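Kids' Corner | How Computers Work

What is open source?

Every app, game and website is built from instructions written by people. These instructions are called source code. A computer reads them and does what they say, one step at a time.

Some companies keep their source code private. You can use the app, but you can't see how it was made. Open source programs let anyone read the code. People can also change it and share their own version, as long as they follow the rules that come with it. The rules are called a licence.

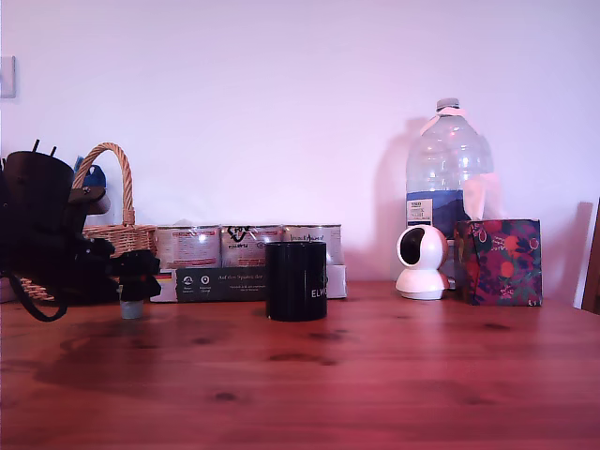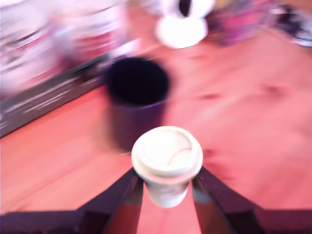
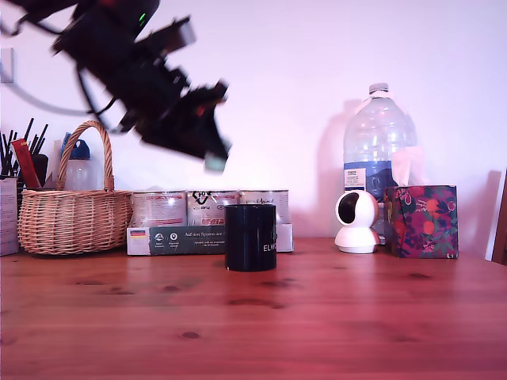

A drawing program called Skurel is open source. It began in March with one programmer and 400 lines of code. Now 32 people help with it, and many of them have never met. When one of them finds a mistake, called a bug, they write a report so that others can look at it. A good report gives small details. Think of the white cup with the lid on. If you only wrote "cup", a reader might picture a china one with a handle. "White throwaway cup, white plastic lid" is much clearer. Bug reports work in the same way.

What happens if two people change the same part? Skurel keeps a copy of every old version, so the helpers can go back and compare. A person called a maintainer reads each change and decides whether to add it.

Is open source always free? Often it is, but not always. Kukedmont is a company that charges schools for help with setting up Skurel. The code itself costs nothing.

Can children join in? Yes. You can report a bug, suggest a better word for a button or help to translate a menu. Ask an adult before you make an account on any website.

We use cookies to remember your settings. Accept | Manage cookies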